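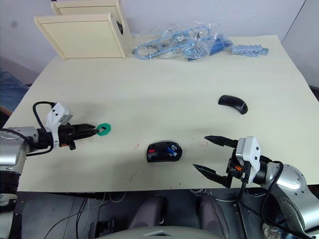

Small green gear-shaped piece, held at the fingertips.

Lightfoot Classic Film Nights: Your Questions

Hello and welcome! We get the same handful of questions in the lobby and in our inbox, and we do love answering them, but the line for popcorn gets long when we get going. So we've put the answers on one page, with a few side trips along the way.

What kind of movies do you show?

Mostly studio pictures from the early thirties through the late fifties, with a silent now and then when we can get a good piano player. We lean toward screwball comedies and weepies (guilty as charged), but there is always a crime picture or two in the fall, and our October crowd would never forgive us if we skipped the haunted houses.

Where are you, and where do I park?

We're at the Lightfoot, on the river side of Plerkbridge, right across from the old Kakivitz bakery. Parking behind the bakery is free after 6 p.m. If you come over the bridge and see the water tower, you've gone too far, and please don't feel bad, it happens to people who have lived here all their lives.
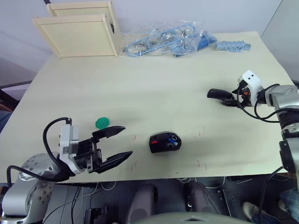

Do I need to buy a ticket ahead of time?

Usually not. Holiday shows are the exception, and so is anything with a big dance number, for reasons we've never quite figured out. Seats can be held at the box office until 15 minutes before the picture starts, and after that we let them go to whoever is waiting.

I've never liked black and white. Will I be bored?

Oh, please come anyway! Start with a fast comedy, something where everyone talks over everyone else and there's a mix-up with a suitcase. Half our regulars got in the door because a sister or a neighbor dragged them along. And if you try it and it still isn't for you, we do run the big color musicals in the summer, and those are a lovely way to spend a hot evening. 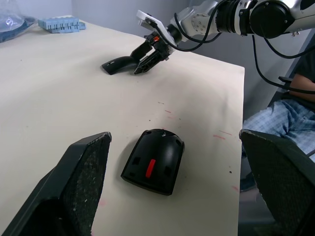

Black mouse shell, with the red piece showing.

Why do you sometimes stop in the middle?

Longer pictures get an intermission, the way they would have when they were new. The lights come up, people stretch and argue about the leading man, and a bell rings when it's time to sit back down. Coffee is $2 and the cookies go fast.

Can I request a movie?

You sure can, and we wish more people would. There's a Prosia card in every seat pocket (Prosia is our little program booklet, out every season), and you can write a title on the back and drop it in the box by the coat rack. We have 874 titles on the wish list right now, so it may take us a while to get to yours, and there are a few we simply can't find a decent print of. 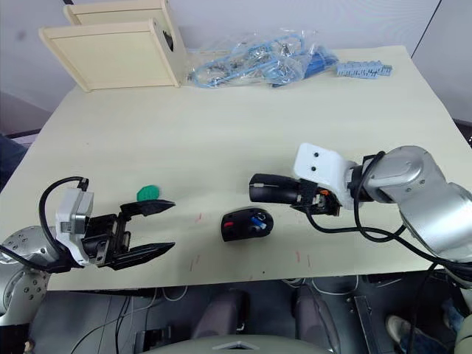 Light blue cable bagged up toward the back of the table.

Is it all right to bring children?

Of course, though we'd ask you to check the booklet first. Some of the crime pictures are rougher than people remember, and the weepies can be hard on a tired seven-year-old (and on us). The Saturday-serial style adventures are the best bet, and the front rows are fine for a bit of cheering.

Can I dress up?

Yes, yes, yes. Gloves, hats, your grandmother's brooch, all of it. We only ask that tall hats come off once the picture starts.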